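Thu 22 May, open day at Sollidow. We went with a budget for one arm and a list of 14 questions, most of them money. The arm quote was fine. Then came the gripper, the mounting plate, the Cekis service plan and a training fee, each on its own sheet.

The demo station had a rose-print cloth and green gripper fingers, spare pair $389.

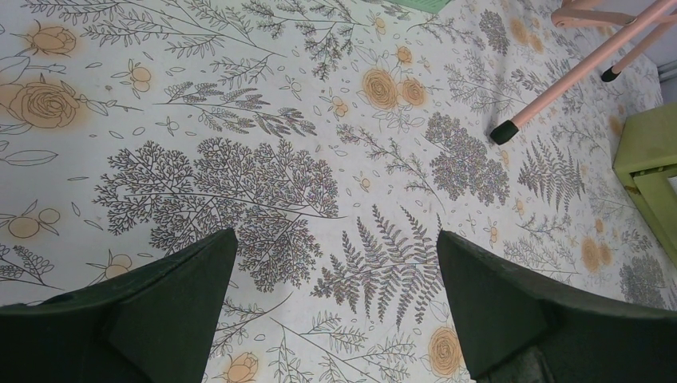 Mansour asked whether anyone had priced the downtime, and said Julora forgot to in April. We hadn't. Delivery is 14 weeks, so there's time to add a line.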